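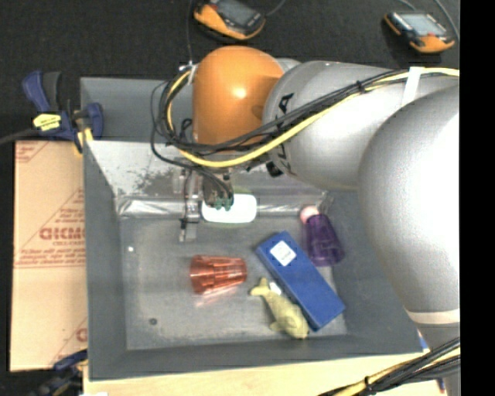
Section 2: Setting Up Your Clerkero Label Printer

Welcome to the fun part! Once the printer is talking to your computer you can label shelves, jars, seed packets, cables, whatever you like, and most people have their first label in hand before the coffee gets cold.

Before you start, check that you have the printer, the power adapter, the USB cable and the starter roll (333 labels).

1. Set the printer on a flat surface and plug the adapter into the back, then into the wall. The light blinks green.

2. Press both side tabs and lift the lid. Drop the roll in with the labels facing up.

3. Feed the loose end under the guide until it pokes out of the front slot. Close the lid - you should hear a click on each side.

CAUTION: The print head gets hot during long jobs. Let it cool before you touch anything under the lid.

4. Connect the USB cable and open the Takik app. Choose Add Printer, then pick your model from the list.

5. Tap Test Print. Out comes a little star with the date under it!

Note: If the light turns red and the app shows code 201, the roll is in crooked. Open the lid, straighten it and close it again.

6. Go to Settings > Text and choose a size. We love 16 for pantry jars (Cremilda Lopes on our design team drew the rounded font just for these, and it looks great on small lids).

Note: Labels stick best to clean, dry surfaces. Wipe off any dust or grease first, then press from the middle outward.

To save a design for later, tap the star in the top corner. Saved designs show up under My Labels.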